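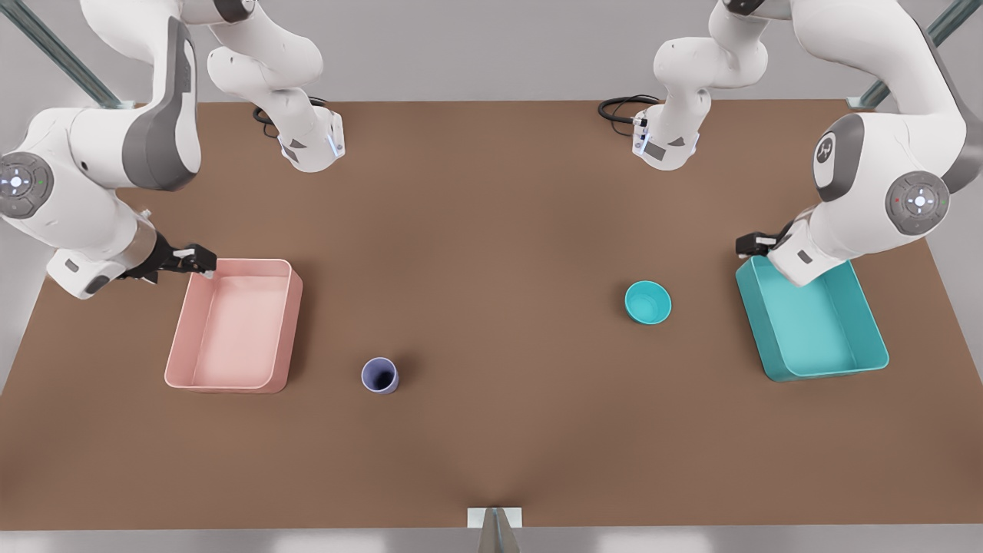

1/ Open day at Lammers

Went to the Lammers automation open day. Got a lanyard, a tote bag and a seat in front of the simulator. The real cell is "upstairs," a word I heard a lot.

2/ The demo is called Ramia. Two white arms, two bins, a cup and a bowl, all rendered. The job is tidying up. I have a kitchen at home with the same problem and a much smaller budget.

3/ Pink bin on one side, teal bin on the other. The bowl is teal too, so even I could guess where that was headed. The lavender cup is a judgment call. I asked. They said "good question" and wrote it down.

4/ They've run it 791 times since August. I asked how long one run takes and was told it depends on the computer. Same, buddy.

5/ Small thing I liked: somebody modeled the coiled black cables behind the wrists. They could have skipped those. Shadows under the bins, too. More care than went into my last apartment.

6/ Then a guy from Hestness asked what happens if you put in a wet cup. Long pause. Simulated cups don't get wet. He got a second tote bag.

7/ Rulleo had the next booth and a conveyor that moved candy. Longest line in the building by far. I stood in it for 30 minutes and would do it again.

8/ Still waiting to hear about upstairs. Have eaten the candy.

213 likes · 158 shares
Threads > Shop floor > Open days
Posted 2 Dec 2025 · Back to top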